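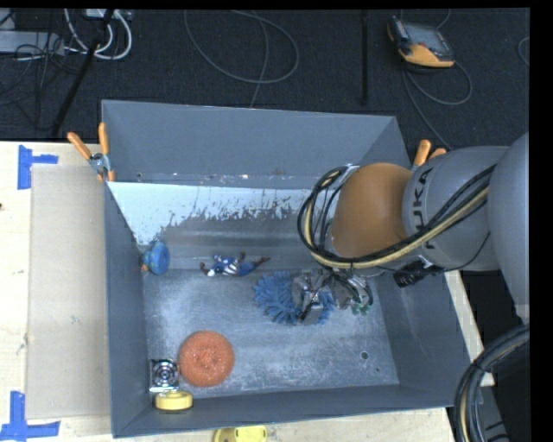 The fault that stopped Tretell's bin-picking cell in December did not trip an alarm. The arm kept moving, the gripper kept closing and the log kept filling up with successful picks. Many of them had not happened.

Tretell builds picking software for returns warehouses, where a bin may hold anything. Its test bin is stocked to match: a fluffy blue thing with chenille strands, a small figurine, an orange scrubbing pad, a yellow roll. Soft items were the trouble. The control program, Monimeck, decided whether the gripper was holding something by how far its fingers had closed. A few strands caught between them were enough to pass the check, even when the item itself stayed in the bin.

Out of 728 picks logged over a weekend, 17 were found to be false. In two of those the arm carried on to the drop point with strands trailing, and they snagged on its own cables. The second snag pulled a connector loose and the arm stopped with the gripper still shut.

Skurnel, the firm called in to review the cell, was less worried by the connector than by the restart. Monimeck let an operator clear the stop from the pendant without first confirming what was in the gripper. Anyone reaching in to free a snagged item was relying on the arm staying put.

Tretell has since added a weight check after each lift – up to half a second slower per pick – and a restart now needs the gripper opened first. Lakatos, which runs the same software at its returns depot, has asked for both changes before it goes back to picking soft goods.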